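Why does a dish rack have a tray under it?
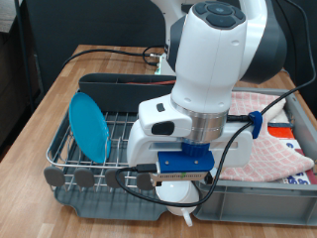 A wire dish rack on its grey drip tray, with a white mug close by.

I used to think washing up was finished when the last plate came out of the sink. Wrong! There's still all that water to deal with, and it has to go somewhere.

Have a look at the thin wires standing up in the rack. They're called tines, and they're close together so a plate can slide in between two of them and stay standing on its edge. Gravity does the next bit. Water on a plate that's lying flat just sits there in a puddle, but water on a plate that's standing up runs down to the lowest point, hangs there for a second and then plop, off it goes into the tray.

The water that's left is only a thin film (thinner than a hair in some spots) and it dries in a different way. Tiny bits of it float off into the air as a gas we call water vapour. That's evaporation, and it works faster when air can get at both sides of the plate. So leave a gap if you've got room!

Mugs are tricky. Stand one the right way up and any water inside stays at the bottom. Turn it over on a flat bench and the water runs out, but then damp air gets trapped underneath. I like to tip mine on a bit of a lean so the air can sneak in.

Try it at home: wet 2 plastic plates. Lay one flat on the bench and stand the other in a rack. Check them after 19 minutes and feel both sides with a dry finger. Which one is wetter? Then try it again on a hot day, or near an open window, and see if your answer changes.

And please empty the tray when you're done. I forgot mine for most of June and it went a very interesting colour.

Sandro Gentile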